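Speaker notes, Suvell building talk - slides 4 to 7

**Slide 4.** Start with the room. Dark window frame, thin black mullions, white ceiling and wall. The glazing brings in most of the daylight, and the ceiling spreads it. Give the Hendley reading here: 526 lux at desk height, lamps off, February.

**Slide 5.** Leave this one up while I go through contrast. The point is the difference between the brightly lit ceiling and wall and the dark members in front of them. Mention that thin mullions still read as hard lines against a bright background. Ask Vilho Lahtinen to dim the hall lights before I switch.

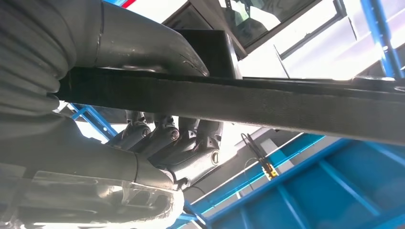
*Fig. 5. Window, white ceiling and wall behind a long charcoal-grey beam.*

Pause. Glare complaints come from edges, and the sharp upper edge of the beam is a usable case. A matte, felt-like surface scatters light. A smooth metallic one gives a bright reflection, as on the curved grey tube. Do not go into coatings - Oskari Pesonen covers those after the break.

**Slide 6.** Targets. 700 lux on the work plane for fine assembly, measured with blinds half down. Drilham reached 817 with blinds open and had to add screens.

**Slide 7.** Questions. If someone asks about the meter, refer them to Tharun Thampi. Handout is on the table by the door.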